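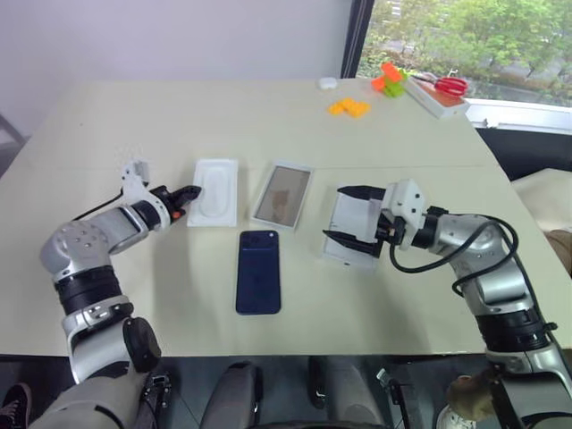
*Phone packing task, both arms, tray still out on the table.*

April, morning. Started on the Grenomar comparison. Same policy, 2 ways of feeding it the wrist views, 100 demos behind each. I kept the toy blocks at the back of the table so the background matches the training set.

The cable step is the one I care about. Left gripper holds the phone by its long edge, right one brings the connector to the bottom end. Small errors in the hold show up as large errors at the port.
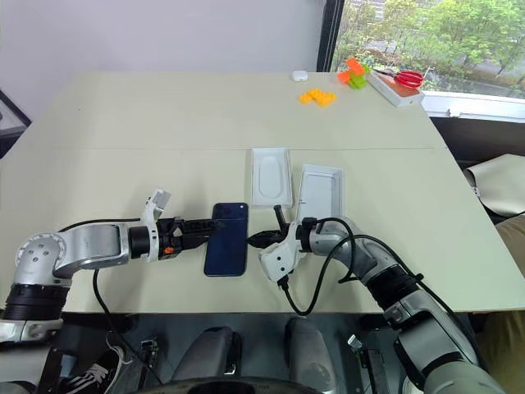

## Afternoon

Moved on to the box. Scoring stays the same – 8 trials per condition, no partial credit. I want the grasp from both sides logged as its own stage.
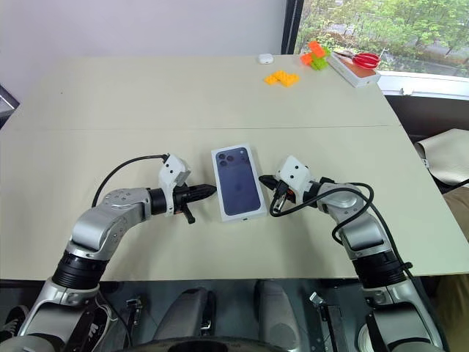
Skurmont wrote back that 8 trials is too few to separate the conditions, and asked for the raw logs before any averages. Fair. Will extend the runs tomorrow and send them the Llewellyn logs too.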